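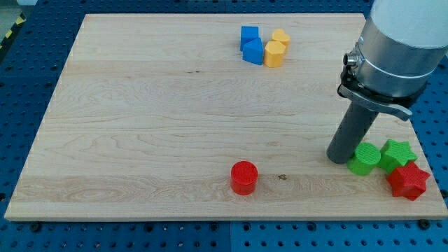
Do I need to re-oil a maple board every month, or am I overdoing it?

Posted in Kitchen & Home, 25/02/2025

mapleandrye
I bought a big maple board at the Jondalcombe craft fair in September and I am completely in love with it! It's the first nice board I've ever owned (before this it was all thin plastic ones that slid around the counter). The seller told me to oil it "whenever it looks thirsty," and I've been doing it on the first of every month with plain mineral oil. Now it feels a little greasy, and last week a loaf of bread picked up a shine on the bottom. I mostly use it for bread, herbs and onions. No meat. Am I using too much? And can I get the onion smell out without wrecking it?

Hekcombe_baker
Congratulations on the board! Maple is such a treat to work on, and you're going to have it for years.

Greasy means the wood has all it can take. Skip the oil for a couple of months and wipe the board down with a dry cotton cloth every day or two until the cloth comes away clean. After that, go by the water test. Flick a few drops on the surface. If they bead up, leave it alone. If they soak in and leave a dark spot, it's time. In my kitchen that works out to three or four times a year, more in winter when the heat is on.

When you do oil, warm the bottle in a bowl of hot water first, put on a thin coat, leave it overnight standing on its edge, and wipe off whatever is still sitting on top in the morning. Do both faces and the ends! The ends drink more than you'd expect, and if you only ever oil the top the board can cup. Mine did, and I had to flip it and wait 2 weeks for it to settle down.

For onions: coarse salt and half a lemon. Scrub with the grain, let it sit ten minutes, rinse fast, dry right away. Smells wonderful too.

tworivers683
Mineral oil is fine but try a board cream with beeswax in it. I get Garrido from the hardware store in Jusholm, a 200 ml tin lasts me 12 months easy. Love the stuff. Never put the board in the dishwasher

oldbreadknife
Agree with the first reply on nearly everything, but I'd go easy on the lemon. Once in a while is great, every week will dry the surface out and you'll be back to oiling all the time. I use baking soda and a damp cloth for everyday smells and keep the lemon for garlic.

Also, if the surface gets fuzzy after washing, a light rub with very fine sandpaper brings it right back. Let it dry fully first, then oil. It's so satisfying!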